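Loading a Tape Game That Refuses to Load

If you've dug your old tape machine out of the closet this fall and it sits there flashing stripes at you, don't give up on it yet! I had the same trouble in June with my copy of Robles (a lovely, silly platform game, by the way), and it loads every time now.

Start with the heads. Press play with the lid open and no tape inside, and you'll see the little metal block come forward. Wipe it with a cotton swab dipped in a drop of isopropyl alcohol, then do the rubber roller next to it, and let everything dry for 2 or 3 minutes.
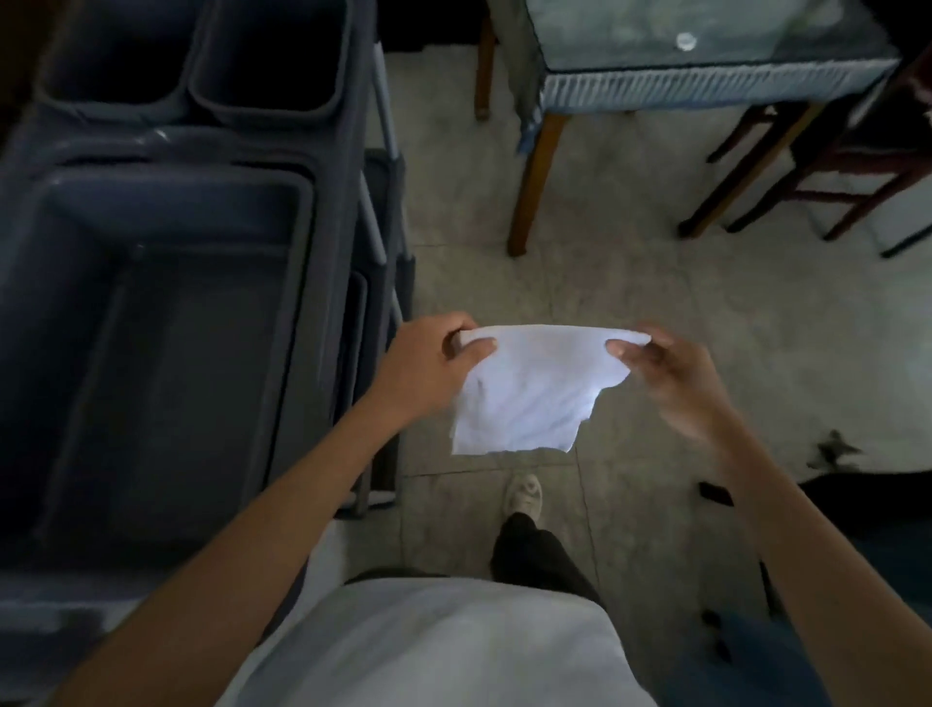
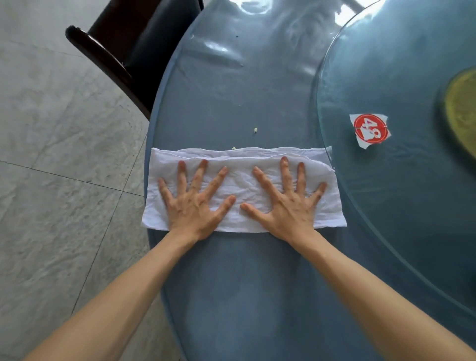

Jannik Lindemann

Next, wind the tape all the way to the end and back again. Old cassettes get sticky from sitting, and mine had been in a box for roughly 40 years, poor thing. Type LOAD, press play, and keep the deck well away from the TV.

Still nothing? Then it's probably the head alignment. Turn the tiny screw beside the head a hair at a time while a tape plays, and listen for the sound to go bright and sharp. Go slowly, and note where the screw was when you began. I tested with Herneten afterward, a real fusspot of a loader, and it came up on the second try.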